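Home | Meetings | Projects | Bench Booking | Contact

Gripper Trial Meeting – Minutes
April 5, 2019, Dover lab

I took notes again, so blame me for gaps. We had the Kilex fingers and the Skidix fingers to get through, and we mostly did.

1. Bench setup

Everyone is happy with the kraft paper and the blue tape squares. It makes calling out a position so much easier than last time! Some of the tape is a bit wavy and I said I'd redo it, but the feeling was to leave it alone until the trial is over. We agreed to keep both arms powered for the whole session, even when only one is picking, so the controller load stays the same from run to run. The apple goes in the far squares, under the gripper, and we start from there.
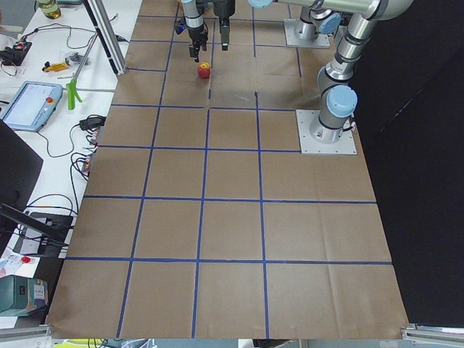 2. Kilex or Skidix

Long talk, this one. The Kilex set has 576 logged picks and the Skidix set has 2,000, so I asked that we stop quoting success rates side by side until the numbers are closer. Agreed (with some grumbling). Target is 3,000 each by the end of May. My own take is that the slim fingers do fine on the apple and get fussy on anything rounder and bigger – others thought that was the closing speed and want to try it slower first.

For the ball runs we'll use the wicker basket as the drop spot, laid lengthwise over a tape line, with the near half of the paper kept clear.

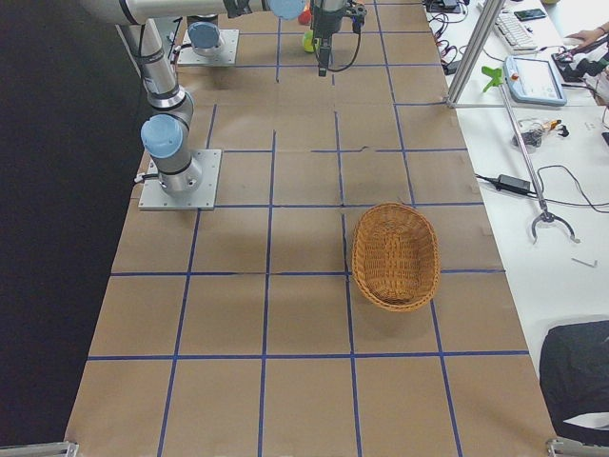

We went back and forth on whether a drop that bounces out should count. For now it's a pick but not a place, and I'll add a column to the sheet.

3. Cameras

The Arancibia mount needs 2 more brackets before we can compare views properly. I'll order them. Nothing else until they show up.

4. To do

- Me: brackets, new column, clean copy of the log
- Bench team: slow-close runs with both finger sets
- Everyone: please write down which pendant you used

Next meeting once the slow-close runs are in.

Related
Skidix fingers: first notes
Booking the Dover bench
Minutes: camera mounts
Kilex spare parts list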